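4.2 탁자 위 더미와 상자 안 내용물의 구성

앞 절에서는 물건이 작업실에 들어오는 경로를 정리하였다. 이 절에서는 들어온 물건이 선반이나 서랍으로 가기 전에 머무는 두 장소, 곧 탁자 윗면과 바닥에 놓인 골판지 상자를 비교한다. 가크게이트(Garkgate) 작업실에는 임시 보관 장소가 따로 지정되어 있지 않았고, 이용자들은 대체로 손이 가까운 쪽에 물건을 내려놓았다. 탈타드(Taltard) 과제의 이전 보고에서는 이러한 물건을 모두 '미분류'로 묶었으나, 본 연구는 장소에 따라 섞이는 방식이 다르다고 보고 둘을 나누어 기록하였다.

기록 기간은 3개월이며, 이 기간에 목록에 오른 품목은 105개이다. 품목은 재질과 용도를 함께 고려하여 16개 범주로 나누었다. 범주의 이름은 부본(Vuvon) 분류표를 따르되, 원래 표에서 하나로 취급하던 포장재를 비닐, 종이, 완충재로 다시 나누었다. 비닐과 종이는 버려지는 시점이 달랐고, 완충재는 다시 쓰려고 남겨 두는 경우가 많았기 때문이다. 한 봉지에 든 같은 종류의 나사나 고정구는 한 품목으로 세었다. 봉지가 뜯겨 내용물이 흩어진 경우에도 같은 원칙을 적용하였으나, 서로 다른 봉지에서 나온 것이 섞이면 구별이 어려워 기록자의 판단에 맡겼다.

탁자 위 더미에서는 포장재와 부품이 층을 이루지 않고 뒤섞이는 경향이 있었다. 투명 비닐 봉지와 제품 상자, 플라스틱 브래킷이 한데 놓이고, 넓은 판이나 뚜껑 종류가 그 위나 옆에 걸쳐진다(그림 3의 나). 상자는 이와 달리 벽이 있어 내용물이 밖으로 퍼지지 않는다. 종이와 케이블처럼 모양이 잘 변하는 것이 자리를 차지하고, 작은 전자 부품은 그 사이에 놓이기 쉽다(그림 3의 다). 두 장소 모두에서 라벨이 붙은 포장은 내용물을 알아보는 단서가 되었지만, 라벨만 남고 내용물은 다른 곳에 있는 사례도 목록에 여러 차례 나타났다.

그림 3. 작업실 관찰 자료. (가) 어둠 속에 비스듬히 뻗은 밝은 띠. (나) 포장재와 부품이 쌓인 밝은색 탁자. (다) 흰 타일 바닥의 골판지 상자와 그 안의 종이, 흰 케이블, 작은 전자 부품.

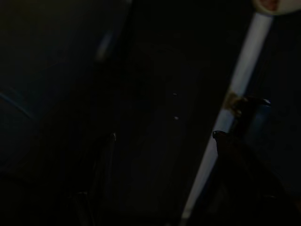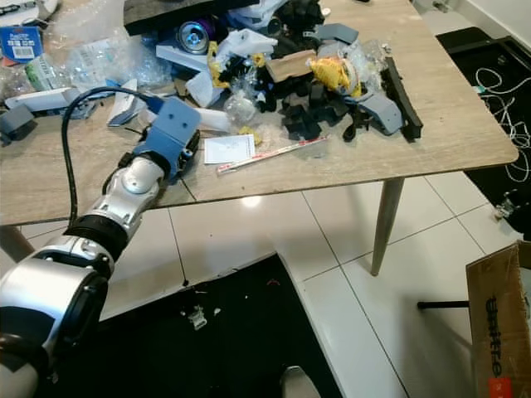
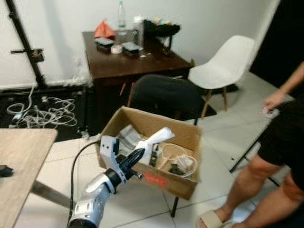

정리 작업은 세 단계로 나누어 기록하였다. 첫 단계에서는 부피가 크고 가벼운 포장재를 걷어 낸다. 둘째 단계에서는 남은 것을 재질에 관계없이 용도별로 모은다. 마지막 단계에서는 용도를 알 수 없는 것만 따로 상자에 담는다. 사르토리(Sartori) 절차는 둘째 단계를 먼저 두도록 권하지만, 예비 기록에서는 비닐이 남아 있는 상태로 부품을 모으면 같은 봉지를 여러 번 들추게 되는 일이 잦았다. 이에 따라 본 기록에서는 순서를 바꾸었다. 순서를 바꾼 뒤의 소요 시간은 따로 재지 않았으므로 두 방식의 속도를 비교할 수는 없다.

첫 단계에서 가장 자주 문제가 된 것은 비닐 안에 남은 작은 부품이었다. 구겨진 봉지는 겉으로 보아 비어 있는지 알기 어렵다. 기록자는 봉지를 펴서 만져 본 뒤 버리는 것을 원칙으로 하였고, 접힌 종이도 같은 방법으로 확인하였다. 설명서와 단순 포장용 종이는 크기와 두께가 비슷하여 섞이기 쉬웠다. 설명서는 해당 부품과 함께 두어야 나중에 쓸모가 있는데, 실제로는 종이끼리 먼저 모이는 일이 많았다. 이 때문에 종이 범주의 품목 일부는 둘째 단계에서 다시 나뉘었고, 표에는 최종 위치만 적었다.

케이블은 다른 범주와 구별되는 특성을 보였다. 길이가 있는 물건이어서 한쪽 끝을 들면 얽힌 다른 물건이 따라 올라온다. 상자 안에서는 벽을 따라 감긴 채 모양을 유지하는 일이 있었으나, 탁자 위에서는 더미를 가로지르는 경우가 많아 꺼내는 순서에 영향을 주었다. 케이블을 먼저 빼낼지, 위에 놓인 것을 먼저 치울지는 기록자마다 달랐다. 케이블 타이로 묶어 둔 것은 이러한 차이가 작았다. 다만 타이 자체도 낱개로 흩어지면 작은 부품과 섞이므로, 쓰지 않은 타이는 별도 범주로 두었다.

검은색 플라스틱 부품은 분류에 가장 많은 판단이 필요하였다. 색과 광택이 비슷하고 윤곽이 겹쳐, 더미 안에서는 하나의 부품인지 맞물린 두 부품인지 분명하지 않을 때가 있다. 기록자 사이의 판단이 엇갈린 품목은 약 16개였으며, 대부분 브래킷과 그 고정구에 속하였다. 엇갈린 품목은 더미에서 꺼내 따로 놓은 다음 다시 판단하였다. 밝은색 부품은 구별이 쉬웠으나, 흰 완충재나 접힌 흰 종이 옆에 놓이면 사정이 비슷해졌다.

상자의 상태도 결과에 영향을 주는 것으로 보인다. 윗면이 트인 상자는 넣기 쉬운 만큼 임시로 던져 넣는 장소가 되기 쉽다. 탁자 위의 더미는 작업할 자리가 필요해지면 치우게 되지만, 바닥의 상자에는 그러한 압력이 약하다. 1월에 기록을 시작할 때 상자에 있던 품목 가운데 상당수는 기간이 끝날 때까지 위치가 바뀌지 않았다. 여기에는 용도가 불분명한 부품뿐 아니라 용도가 분명하지만 당장 쓰지 않는 것도 포함된다. 따라서 마지막 단계의 상자를 하나의 범주로 해석할 때에는 주의가 필요하며, 5절의 표에서는 두 경우를 구분하여 제시한다.

공유 3 · 댓글 3

댓글
익명: 포장용 종이랑 설명서가 섞인다는 부분은 저희 작업실도 똑같습니다. 설명서를 부품 봉지에 같이 넣고 집게로 집어 두니 좀 나아졌어요.
익명: 봉지 단위로 한 품목을 세면 나사가 많은 곳은 수가 너무 적게 나오지 않나요? 무게로 잰 자료도 있으면 좋겠습니다.
익명: 5절 표는 어디서 볼 수 있습니까. 이 페이지에는 4절까지만 보입니다.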